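Riviere Project: Progress Report to the Jestlow Fund
Reporting period ending in March
Prepared by Pavithra Poojary, project lead

1. Work completed

The project teaches robot arms to carry out household and storeroom tasks from demonstrations given by people. During this period the team moved most of its teaching from remote control to hand-held grippers. Staff found the grippers easier to learn, and a new demonstrator can now begin recording on the first morning.

The target of 1000 accepted demonstrations was met in March. A demonstration is accepted when the task is finished, the marker on the gripper can be tracked, and a second member of staff has reviewed the recording. Matvii Maksymiv led the review work and rewrote the written guidance for demonstrators, which is attached as Annex A.

Remote control remains in use for 2 tasks that need slow, steady contact: seating a lid and drawing a cord through a clip. Rosine Tanguy is responsible for both.

2. Difficulties

Recordings made at the Minholm site were rejected more often than expected. Demonstrators moved the gripper too quickly between grasps, and the robot could not repeat the motion safely. Refresher training was given and the rejection rate has fallen. Delivery of replacement fingers was also late, and 7 planned sessions were moved to the next period.

3. Staffing and spending

Séverine Cordier joined as demonstration coordinator. Spending is within the approved budget. We request permission to carry the unspent travel allowance forward.

4. Next period

The team will begin two-handed tasks, with one gripper in each hand, and will test the trained arm at Pesham. The next report will include the results of those tests.
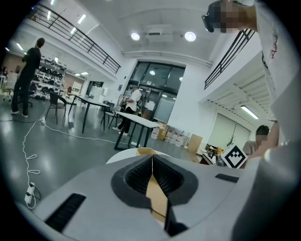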